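Bralthorpe drawer fault

The Bralthorpe drawer fault was a recurring failure in the Lendier household manipulation program, in which a robot arm kept pulling on a drawer that had already reached the end of its travel. It was first logged in August by test engineer Efua Annan and affected 19 of 385 drawer trials. There were no injuries. Two organizers were dragged off a counter, and one wrist joint was replaced.

Cause

The controller, supplied by Gresard, judged drawer travel from the position of the gripper. Force readings at the wrist were used only as a backup, with a cutoff set for heavy floor cabinets. A light countertop unit slid forward before that cutoff was reached – the arm read this motion as further opening and continued to pull.

A review by Ehsan Sandhu and Abelardo Chambi found a second factor. Long bar handles let the fingers settle off center, which twisted the drawer in its runners and made the force signal noisy. A filter added to smooth the signal delayed the stop command further.

Test conditions

Trials were run on furnished kitchen counters, with everyday goods left in place. Small organizers with a single lower drawer and a bar handle were treated as the most demanding case, particularly with cans or other loose items standing on the top shelf.
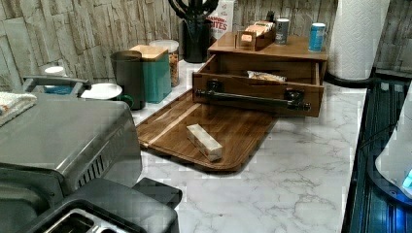 Correction

The revised controller, written by Kofi Ametepe, compares gripper travel with the movement of the furniture body and stops when both advance together. The force cutoff was lowered for countertop units. After 11 further weeks of trials, one false stop remained unexplained. The wrist filter is still in use on floor cabinets.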